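Gasdale 共用デスク 利用の手引き
第2章 机の上の片付けと小物箱の使い方

2.1 この章について
この章では、Gasdale の共用デスクを使い終わった後の片付けの手順を説明します。対象は、キーボードとモニターが置いてある机です。小物箱は、ふたのない浅い段ボール箱を使います。棚にある仕切り付きの収納ケース(Nouri)については、第3章をお読みください。
片付けは、机を離れる人が自分で行います。次の人が来てから一緒に行うことは、しないでください。

2.2 用意する物
・浅い段ボール箱 1個(高さの低いもの。深い箱は底の物が見えなくなりますので、使いません)
・乾いた布 2枚(机用とモニター用。同じ布を両方に使わないでください)
・キーボード用の小さいはけ
・品名を書くための紙ラベル(品番 Gosus 332)
ラベルが足りない場合は、Gosus 379 も使うことができます。379 は少し幅が広いですので、小さい容器に貼る時は、はさみで切ってください。

2.3 手順
1. モニターの電源を切ります。キーボードの接続は、そのままで結構です。
2. 机の上の物を、「箱に入れる物」「机に残す物」「持ち帰る物」に分けます。迷った物は、まず机の左の奥に置いてください。
3. 薬や健康食品の容器は、ふたが閉まっていることを手で確認します。ゆるい時は、しめ直してから箱に入れます。
4. チューブ類は、キャップを閉めて、箱の手前の角に置きます。キーボードの前に残しますと、手を動かす時に転がって床に落ちることがあります。
5. 封筒は、向きをそろえて重ねます。上の封筒にしわがある場合は、手のひらで軽くのばしてください。完全に平らにする必要はありません。
6. スプレー缶は箱に入れません。立てたまま、ほかの物から離して置きます。
7. 電源アダプターのケーブルは、ゆるい輪にしてまとめます。強く折らないでください。
8. ノートとメモは、持ち主に返します。持ち主が分からない時は、受付の Tramemska の棚に入れてください。
9. 机が空いたところから、布でふきます。奥から手前へ、一つの方向にふくと、細かいごみが残りにくいです。
10. はけでキーボードのキーの間のほこりを出し、もう一度手前だけをふきます。

注意:スプレー缶を、暖房の近くや日光の当たる窓の側に置かないでください。缶に書いてある保管の温度を必ず守ってください。

注意:電子部品や、被覆のない線がある時は、ぬれた布を使わないでください。部品は先に別の袋に入れてから、机をふきます。

注意:薬の中身を別の容器に移してはいけません。品名が読めない容器は、箱に入れないで、受付に渡してください。

2.4 箱の中の並べ方
低い物を手前、重ねる物をその横に置きます。びん類は、寝かせて置いてもかまいませんが、ふたの方向をそろえますと、取り出す時に間違いが少なくなります。箱のふちより高くなる物は入れないでください。箱が一杯になった時は、無理に押しこまないで、2個目の箱を使います。
ラベルは箱の外側ではなく、容器ごとに貼ります。元の表示の上には貼らないでください。

2.5 よくある質問
菓子などの小袋はどうしますか。
開いていない物は箱に入れることができます。開いている物は、その日のうちに持ち帰ってください。

透明の小さいカップは捨ててもよいですか。
中に何か入っているか見てください。空の時は捨てます。入っている時は、持ち主に聞いてください。

えんじ色の机は、ごみが見えやすいですか。
はい、白い粉や小さいくずは目立ちます。手順9の後で、少し低い位置から横に見ますと、残っている物を見つけることができます。

2.6 確認
手順が終わりましたら、キーボードの前に手を置く場所があるか、ケーブルが机の端から下がっていないかを見てください。小物箱は、キーボードの左の奥に戻します。モニターに近すぎると、画面の角度を変える時に当たりますので、少し離してください。
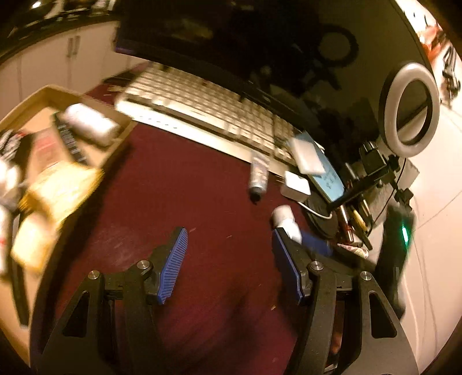
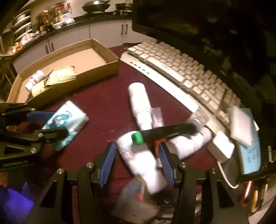

図2-1、図2-2 共用デスクのキーボードとモニターの周り。小物箱は図2-2の左上の方。

2.7 改訂について
2024年9月の改訂で、手順6と注意の文を直しました。古い版を印刷して持っている方は、差し替えをお願いします。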